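Why Do Monks Sing Together?

Imagine waking up before the sun, walking down a dark stone hall, and singing! In a monastery, that's how the day can begin. Monks are people who promise to spend their lives praying and working, and lots of them pray out loud, in song. It's called chant.
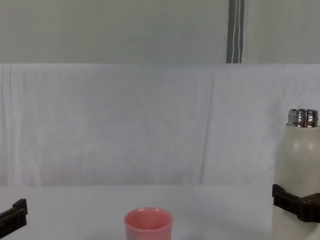 By Unden Kids Staff

Chant is super old. People were already doing it more than 1000 years ago! Everybody sings the same tune at the same time, and there's often no piano or drum to help. The words can come from the Psalms, a set of poems in the Bible.

At Sturitz Abbey, the big songbook has 269 pages, and the letters are huge so a whole row of singers can share it. The first bell rings at 5 in the morning (yawn!).

Try it yourself! Pick one note, hum it with a friend, and listen until your two voices sound like one.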